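How do I fold fleece so it stays folded?

Posted by Wakana Amano, 5th January

Hello everyone! I have been trying to get my winter things in order, and I'm doing fine with the shirts and the towels, but the fleece is beating me. I have several soft fleece pieces (two small lap throws, a few pullovers, and one big square thing my aunt gave me that I think was meant for a picnic) and every one of them puffs back open as soon as I let go. I fold it, I pat it, I turn to pick up the next one, and the first has already relaxed into a heap. I do my folding on the bed, if that makes any difference. The drawer they have to go into is a shallow one, so I can't just squash everything in and lean on it, though I confess I have tried. Is there a trick to this, or should I give up and hang it all?

Rin Nomura
Just roll them. I roll everything, always have. Rubber band if you need one.

Reiko Kinoshita
Oh, I feel for you, Wakana! I went through this every March when the heavy things came off the beds, and it took me years to settle on a way I like. Fleece has so much spring in it that small folds only make it worse, so I go for fewer and bigger ones. Lay the piece out flat and smooth it from the middle toward the edges with your forearm (your hand is too small for the job, you'll be there all afternoon). Fold it in half the long way, smooth again to push the air out, and then fold in thirds toward you – and stop there, even if it looks too big. A wide, flat pad will sit in a shallow drawer much better than a fat little cube.

The other thing I'd say is to fold two pieces together if they're thin. One inside or under the other gives the bundle a bit of body, and they seem to hold on to each other. I do it with red and navy, and I don't mind if some of the navy shows along the side, as it helps me remember what's under there when I'm hunting through the drawer in a hurry.

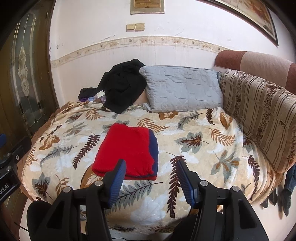

Red on top, navy underneath, on the leaf blanket.
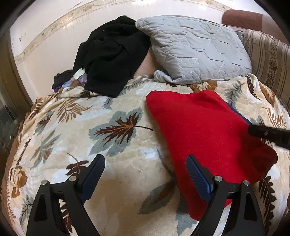
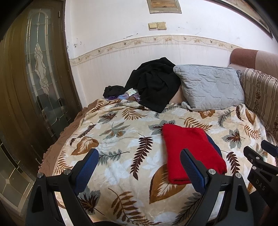
As for folding on the bed, I do too, and my back thanks me for it, but a plush blanket does grab at fleece a little. If you find the bottom layer creeping while you fold the top, lift the whole piece and set it down again instead of tugging at it. An ironing board turned down low works nicely for the pullovers, if you have the patience to get it out. I rarely do.

I wouldn't hang the throws, by the way. Mine got a ridge across the middle from the hanger that stayed for weeks. Pullovers are all right on a wide hanger.

Masanobu Hirose
Agree with Reiko on the thirds. For the picnic square, fold the corners in to the center first and then halve it. Store the folded side toward the front of the drawer – then you can pull one out without opening up its neighbors. Rolling worked for me with pullovers but the throws came out as thick as a bolster and my drawer wouldn't close.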